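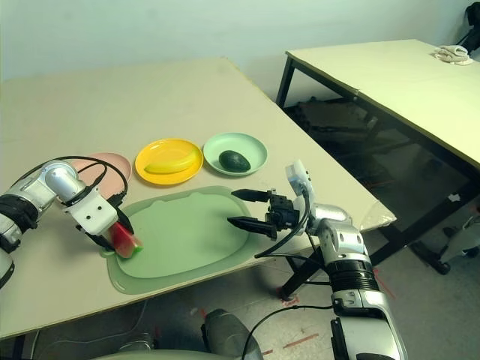

我妈一直觉得我在哈格兰（Haugland）是修机器人的，其实我是管开放日的，说白了就是站在门口发胸牌，顺便告诉大家厕所在哪儿。可那天讲解员嗓子哑了，Sølve Nyberg 把话筒往我手里一塞，说你上吧，词儿都在纸上。纸上写的是“Drima 双臂平台简介”，密密麻麻一整页，我念到第二行就看见前排一个小姑娘打了个大哈欠，得，不念了。我把纸折起来揣进兜里，指着桌上说：各位，今天咱们看它收拾水果！黄盘子里躺着香蕉，绿盘子里是牛油果，左边那只手正捏着一块西瓜往菜板上按呢。小姑娘一下子就不困了，问我西瓜能不能吃。我说玩具的，你要是咬得动，我叫你师父。

那天登记了51个人，比去年多，多出来的大半是克莱夫登（Clevden）小学家长群里转来的。小孩子看机器人跟大人完全不是一个路数。大人上来就问多少钱、能不能洗碗、什么时候能照顾老人；小孩呢，问它叫什么名字。我愣了一下，我天天从它跟前过，还真没想过这事。编号是264，我就说叫“二六四”。一个戴眼镜的男孩很不满意，说这是门牌号，不是名字。

于是现场开始起名。有人说叫铁蛋，有人说叫西瓜，打哈欠的小姑娘举手举得老高，说要叫“外婆”。我问为什么呀，她说外婆切水果也这么慢，切好了还不许别人先拿。满屋子人都笑了，我瞥见 Sølve 在后头也笑，他平时开会可是连嘴角都不动的。

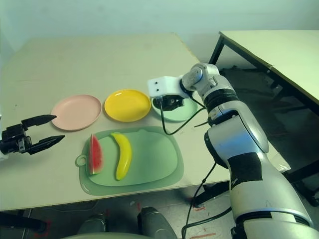 名字就这么定了。后来我每讲一句，底下就有人接一句：“外婆要拿哪个？”“外婆想好了没有？”我也跟着起哄，话筒里喊外婆加油，喊得自己都忘了原来那页纸上写了什么。有位大爷问我它怎么知道哪个是香蕉，我张了张嘴，差点说“看颜色呗”，还好 Esi Zakaria 及时走过来救我。她是写程序的，说话又轻又快，大爷听了半天，点点头，回头跟老伴翻译：“就是教了好多遍。”我觉得他比我适合拿话筒。

快散场的时候，小姑娘不肯走。她妈妈拎着两件外套站在门口，喊了三回。小姑娘趴在隔离带外面，小声跟我商量：外婆晚上一个人在这儿，会不会害怕？

我本来想说机器不会害怕，话到嘴边又咽回去了。我想起我自己的外婆。她走之前那几年手抖，削一个苹果要削好久，皮断成一截一截的，谁要帮忙她跟谁急。我那时候上中学，赶着出门，老说不吃了不吃了，她就把削好的苹果装进塑料袋，追到楼梯口塞给我。苹果到学校都发黄了，我多半分给了同桌。这事儿我好多年没想过，偏偏在一堆电线跟前想起来，你说怪不怪。

我跟小姑娘说，不怕的，隔壁屋还有一台 Pareo，它俩做伴。她想了想，问：那台叫什么？我说还没名字呢，等你下次来起。她这才松了手，走两步又跑回来，对着机器人很认真地摆了摆手，说外婆再见。

人走光了，我收胸牌，51个收回来8个，年年如此，都拿回家当纪念了。Sølve 过来问我那页纸呢，我从兜里掏出来，已经皱得不成样子。他接过去看了看，掏出笔，把最上面“双臂平台”几个字划掉，在旁边写了“外婆”，又塞回给我，说明年还是你讲。

我说那得给我加钱。他假装没听见，关灯去了。我站在门边等他，灯灭之前回头看了一眼，嘴里不知怎么就冒出来一句：走了啊，外婆。

回家路上我买了几个苹果。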